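Two-Handed Pick and Place from Hand-Held Gripper Demonstrations: Does the Starting Pose Matter?

Project report, Robot Learning Lab course
Sorcha Doherty, Kieran Cronin, Iman Kabbaj
Supervisor: Edit Bárány

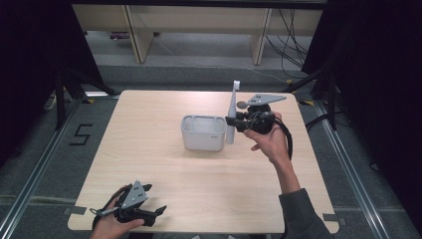 Figure 1. Station 5 during a basket demonstration, with the right gripper beside the tall white object and the left gripper at the near edge of the table.

Summary

We collected demonstrations of a basket task with a pair of hand-held grippers and used them to train a policy for a two-arm robot. Our question was whether it helps to vary where the hands start. We trained one policy on demonstrations that all began from the same hand positions and one on demonstrations that began from many different positions. The second policy did better on the robot, mostly in trials where the arms did not start in the usual place. The difference was smaller than we expected in the trials with the usual start.

1. Background

The lab has used teleoperation for most of its earlier two-arm work. It gives data that matches the robot exactly, but it is slow and it ties up the arms. With hand-held grippers a person does the task directly and the gripper motion is recorded. The robot is only needed for testing.

The previous group (Urmas Navickas and others, the Conex project) used this method for a one-handed sorting task. In their notes they mention that the policy often failed in the first two seconds of a trial and was fine if it got past that. They thought the reason was that every demonstration started from nearly the same pose, so the policy had no idea what to do if the arm was a few centimeters off. They did not have time to test it. We took that as our starting point.

2. Task

The task uses a white plastic basket and a tall, narrow white object that stands next to it. The left gripper has to hold the rim of the basket so it does not slide. The right gripper picks up the tall object, lifts it over the rim and lays it inside. Then both grippers open and back away.

We picked this object because it is harder than a block. It is wider at the base than at the top, so a grasp that is too high slips, and a grasp that comes in from the wrong side knocks it over. White on white also made it a fair test for the vision part, as the object and the basket are easy to confuse when they are touching.

A trial counts as a success if the object ends up fully inside the basket and the basket is still on the table. If the object falls over and the policy still picks it up and finishes, we count it as a success but mark it as a recovery.

3. Data collection

We recorded at station 5. The table is square with a light wood top, and there are black curtains on both sides of the station, which we left as they were for all sessions. We marked the floor with tape near the table legs and checked the table position before each session. On the second day we found it had been bumped and we threw out that morning's recordings.

All three of us gave demonstrations. We split the data into two sets.

Fixed start: both grippers begin at the near corners of the table, pointing at the basket, every time.

Varied start: before each demonstration a script called out a start zone for each hand. There were zones at the corners, along the sides, above the basket and off the table completely. The operator moved to the zone, waited for the tone and began.

We ended with 521 usable demonstrations in the varied set. The fixed set was larger, so we cut both down to 500 at random to keep the comparison even. We did not balance them by operator, and Kieran has more demonstrations in the fixed set than the other two of us. This is a weakness and we come back to it in section 6.

The varied set took longer to record. Moving to a new zone adds a few seconds each time, and people got tired and started to drift back toward the comfortable positions. The script does not check where the hands really are. We only noticed the drift when we plotted the start points afterward.

4. Training

Both policies use the same network and settings from the Conex code, changed to output actions for two arms. We did not tune anything between the two runs. Gripper poses are given relative to the current pose of the same gripper, and we added the pose of the left gripper relative to the right one. Without that last input, an early version would let go of the basket too soon.

5. Results

Each policy was run for 90 trials on the robot. Half used the usual start pose and half used a start pose drawn from the zones.

With the usual start, the varied policy was slightly better, but the gap was only a few trials and we would not claim much from it. With drawn starts, the fixed policy failed in more than half of its trials and the varied policy failed 23 percent less often than that. Most of the fixed policy's failures happened early, as Urmas's notes described. The arm moved in the right general direction, stopped short and closed on air.

The failures of the varied policy were of a different kind. It usually reached the object but grasped it too high, and the object slipped during the lift. Recoveries were rare for both policies. We had almost no demonstrations with a fallen object, so this is not surprising.

One odd result is that starts above the basket were the worst zone for both policies. We think the left gripper blocks the view of the rim there, but we did not test this.

6. Limits and next steps

The operator imbalance should be fixed first. Iman's demonstrations are noticeably slower than Kieran's, and some of what we measured could be a speed effect. We also used one basket and one object, always with the object to the right of the basket, so we can't say anything about other layouts.

If we had another term we would have the script check the start pose before it plays the tone, and record a set where the object is already lying down. The start zone script and the plots are in the course folder under Gostora.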